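From: Pranab Dewan
To: tindstead-supporters
Date: 18 March 2019
Subject: Re: Fankhauser ban and the Unesow game

Rizwan Haque wrote:
> Does anyone know if the club is going to appeal? I read the
> league statement twice and it only says "three matches, effective
> immediately." It doesn't say whether the cup counts. If it does,
> he misses Unesow away and both Ploseck games, and we have no
> other left back. I also think three is harsh for throwing a water
> bottle that didn't hit anybody.

Rizwan,

The cup counts. I asked at the ticket office and they showed me the letter. A red card for conduct toward an official carries over into every competition the league runs, and that has included the cup since the rules were changed in November. So he is out for Unesow and for both legs against Ploseck.

As for an appeal, the club had until noon yesterday and did not file one. I think that was the right call. The referee's report says the bottle landed near the assistant, and near is enough under the rule. If you appeal and lose they can add a match, and I would take three over four.

I don't agree that it was harsh. Fankhauser has been booked for arguing in most of the games he has played this season. He is a good player and I like watching him, but he was going to get a real suspension sooner or later. His apology on the club site was fine - short, and he named the assistant and said sorry to him directly.

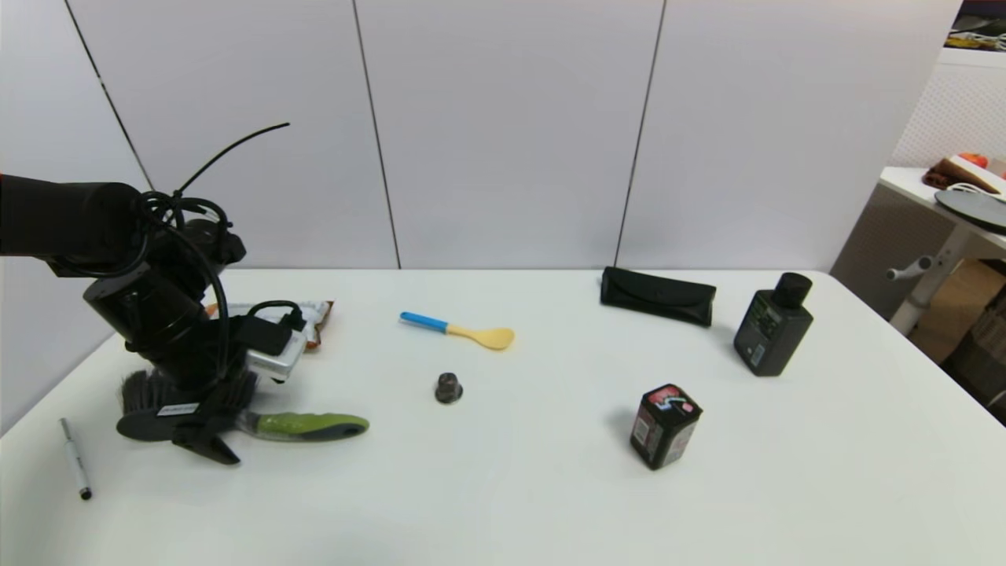 Brush, spoon, pen and a snack bag on the table.

On left back, I would move one of the center halves over and leave the midfield alone. We tried a winger there last year at Unesow and gave up two goals from that side before the half. Their ground is narrow and they play everything long, so height matters more than speed.

Two other items while I am writing.

The bus to Unesow is going ahead. 39 seats are taken and I need final names before I pay the deposit. If you put your name down and can't go, tell me now so I can give the seat to someone on the waiting list. Same pickup as last time, by the north gate.

Ploseck have given us 253 tickets for the away leg, all in the corner section behind the goal. Season card holders get first choice. Please don't buy in the home end, they have been checking at the turnstiles.

Pranab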